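Wullance Suture Practice Pad

The Wullance is a synthetic tissue pad for suturing practice. It is made by Wultness for skills labs and for hand suturing. The pad is sold single or in cartons, with or without the Rimau base tray.

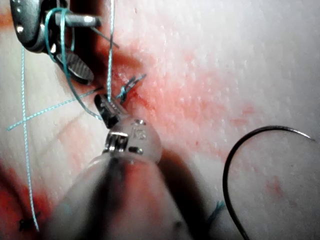
The top layer is a soft skin over a firmer core, and it is meant to be cut before use. You can make your own incision or order the pad with one already in place. The surface has a fine dimpled texture and a slight gloss, and it is pale enough that the red of simulated blood stands out against it. Use water-based color only. Oil-based color will not wash out.

Size and packing
Pad: 120 x 76 mm
Carton: 196 pads
Item name for orders: Wullance Standard, pale

Practice with two instruments works best with the pad centered under the scope and the incision within easy reach of both sides. Clip the tray down first - a pad that slides will pull stitches open.

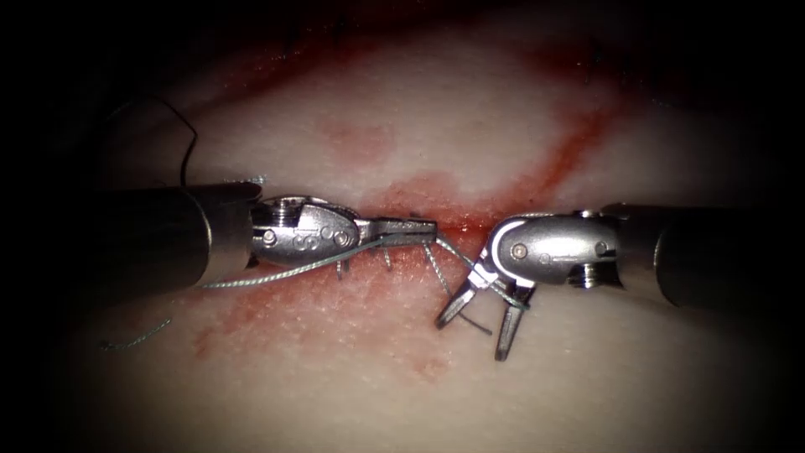 Thread and needles

Any standard practice suture can be used. Thread is sold separately under the Kinnear name. We suggest a strong color for beginners. Blue-green thread is easy to follow on the white parts of the pad and over red stain, including the loose tail beside a knot.

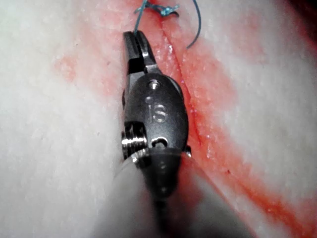
Care is simple. Rinse the pad in cool water, pat it dry and store it flat. Cut thread should be picked out before rinsing, and the small blue loops of a knot are best snipped close to the surface and lifted off with forceps. Do not use alcohol.

Orders over 2,000 pads: write to Leonie Bachmann in sales. Questions on tray fit go to Struan Gunn.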